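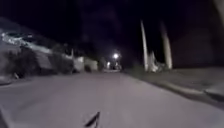
*A paved street after dark, with a street light in the distance.*

# The Slow Spirit of Londov

The Cadska distillery keeps its offices on the upper floor of a former grain store, and visitors are asked to leave their coats downstairs. The building is heated only where the work requires it. On the ground floor stand two copper stills, a row of fermentation tanks and a weighing station where plums are received from growers throughout the Drestov valley each autumn. Everything the company sells begins at that scale.

Plum brandy has been made in and near Londov for as long as local records have been kept, for the most part in farm buildings and in small quantities. Cadska was the first producer in the valley to hold a commercial license, and it remains the largest, although the term is relative. Last season it filled 756 casks. A single warehouse on the coast may hold many times that number.

Golnar Mahmoudi has been master distiller for 12 years. She trained as a food chemist and came to the company to improve its fermentation records, which at that time were kept in pencil. Her first recommendation was that the fruit be picked later. Growers were reluctant, as plums left on the branch into October may be lost to wasps or to an early frost, and the company agreed to pay a higher rate to those who accepted the risk. Most of them now do.

"The sugar matters, but the skins matter more," Mahmoudi said. "When the skin begins to wrinkle at the stem, the aroma is at its best. We have perhaps a week."

The plums are crushed with a portion of their stones, a practice on which the valley's distillers have long disagreed. The stones lend a note of bitter almond that some drinkers regard as essential and others as a fault. Cadska removes the greater part of them before fermentation and monitors the remainder closely. Fermentation is carried out at low temperature with no added sugar, and each batch is distilled twice.

It is in the aging that the house has departed furthest from custom. Plum brandy in Londov was traditionally sold clear, after a short rest in glass or steel. Cadska continues to offer a clear bottling, and it accounts for a good share of domestic sales. The remainder goes into oak, acacia or mulberry wood. The mulberry casks, made by the Leclerc cooperage, are the most unusual of these. They give a yellow tint within months and a honeyed quality that can overwhelm the fruit if the spirit is left too long -- the distillery learned this at the cost of an entire early vintage, later redistilled.

Diane Chisholm, who buys spirits for a group of independent restaurants, first tasted the mulberry release at a trade fair and placed an order the same afternoon. She serves it slightly cool, in a small tulip glass, and advises against ice.

"Guests expect something fiery," she said. "They are surprised by how quiet it is. I pour it with hard cheese or with a walnut tart, and I would not put it next to chocolate."

The current mulberry release was limited to 1304 bottles, each numbered by hand. A larger edition of 2000 is planned for the acacia-aged spirit, which is lighter in color and, in the view of this magazine's tasting panel, the more versatile of the two at the table. The panel noted fresh plum and white pepper, with a dry finish that held well against roast pork.

Tours are conducted in the morning by appointment and include a tasting of three spirits. The distillery does not operate a restaurant, but the inn across the square serves a plum dumpling with browned butter and will pour any of the Cadska bottlings by the glass. Visitors who intend to sample the full range are advised to stay the night. The last bus down the valley leaves before dinner is served.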